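Handout 4: Open Shelving and Drinkware
Housekeeping and Storage Practice, Widell Course, Unit 2

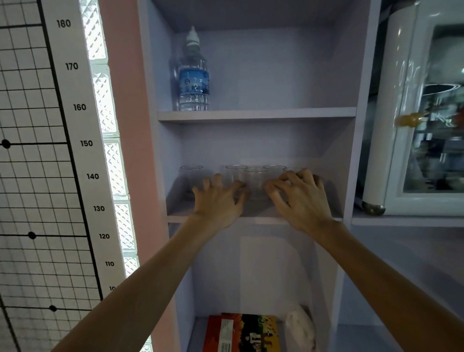

What is the correct spacing between clear cups stored upright on an open shelf?

Leave enough room to lift any one cup without touching its neighbor. For tapered cups, measure the gap at the rim, where the cup is widest. One finger width is the working minimum in this unit.

## 4.1 Scope

These notes cover open compartments used for light drinkware: disposable and reusable plastic cups, capped bottles, and small tumblers. Glass stemware is handled in Handout 6. Wall-mounted racks are not covered.

Read sections 4.2 to 4.5 before the practical. Section 4.6 is the exercise sheet. Bring a tape measure and a dry cloth.

## 4.2 Terms

**Board.** The flat horizontal surface that carries the load. "Shelf" in these notes means the board together with the space over it.

**Compartment.** The space between two boards, closed at the sides and usually at the back.

**Clear height.** The distance from the top face of one board to the underside of the next. This is not the same as the board spacing given on most plans, which is often measured top face to top face and includes one board thickness.

**Row.** Items placed side by side, parallel to the front edge.

**Column.** Items placed one behind another, at right angles to the front edge.

**Cluster.** Items closer together than the working minimum. A cluster may be deliberate or may be the result of items drifting during use.

**Proud.** Standing forward of the row. A proud cup is the one most likely to be caught by a sleeve.

## 4.3 Allocation by compartment

Allocate by height first, then by weight, then by frequency of use.

1. Measure the tallest item, with its cap on. Sports-style caps add height and are often left out of the measurement.
2. Add hand clearance. An item that fits with no room over it has to be tilted to come out, and a tilted open cup will spill.
3. Place filled bottles where they can be gripped around the body. Lifting by the cap puts the load on the thread.
4. Place empty cups at a height where both hands can reach in with the elbows bent. The middle board is normally correct for a standing adult.
5. Keep the board over the cups free of anything that drips.

Point 5 conflicts with storing bottles over cups. The conflict is accepted in the Plurnedell layout, on condition that bottles are capped and wiped before shelving. In the Uniyal layout, bottles go on the lowest board and the question does not arise. Either layout is acceptable in the practical, but do not mix the two within one unit.

An unused part of a compartment should be left unused until the allocation is complete. Filling it early usually means moving the same items twice.

## 4.4 Handling cups in a row

Two-handed handling is used to close up or straighten a row. One-handed handling is used for removing or adding a single cup.

**Closing up a row**

- Set the end cup first and treat it as fixed.
- Place one hand toward each end of the group, fingers curved over the fronts of the cups.
- Bring the hands toward each other with even pressure. Thin plastic flexes at the rim before it slides at the base, so pressure applied high on the wall will tip the cup.
- Stop when the rims touch. Open up to the working minimum from the center outward.

**Correcting a proud cup**

- Check that there is room in the row. If the neighbors have closed up behind the cup, part them before pushing it back.
- Push at the base with two fingertips.
- Do not lift a cup back over its neighbors unless the clear height allows it.

**Removing a single cup**

- Grip the lower half of the outside wall. Keep fingers out of the opening and off the rim.
- Draw the cup straight forward past the edge of the board, then lift.

Clear cups are hard to read against a pale, plain back panel. The rim and base show, but the wall between them can be missed. Where the room is dim, judge the gap by touch or put a strip of darker liner on the board. Liner must lie flat to the front edge, as a curled edge will catch the base of a cup.

## 4.5 Surfaces

Painted boards should be fully cured before loading. A surface that feels dry may still mark under a standing load, and plastic bases can stick to fresh paint.

Clean in this order: back panel, side panels, board. Work from the top compartment down. Use a damp cloth and a mild detergent, then a dry cloth. Pay attention to the joint between board and back panel, where dust collects in a line.

Return items only when the board is dry. Moisture trapped under a base leaves a ring, and on pale finishes the ring is visible from across a room.

## 4.6 Practical exercise

The exercise uses the training units in the Pristanham store. The stock code for the cups is 1042 and for the bottles 2182. Work in pairs.

1. Record the clear height of every compartment. Enter the values in millimeters on sheet 1317.
2. Measure one cup at the rim and at the base. Record both.
3. Calculate how many cups fit in one row at the working minimum. Use the rim measurement.
4. Lay out the row. Compare it with the calculated figure and note the difference.
5. Add the bottles according to the layout assigned to your pair.
6. Close up the row, then restore the spacing. Your partner notes any cup that tips or ends up proud.
7. Exchange roles and repeat steps 4 to 6.

Time allowed: 19 minutes, excluding cleaning.

Common errors in step 3: using the base diameter; allowing a gap at only one end of the row; rounding up to a whole cup.

Sheets go in the tray by the store door. Keep a copy of your clear heights for Handout 5, which uses the same units with a removable board.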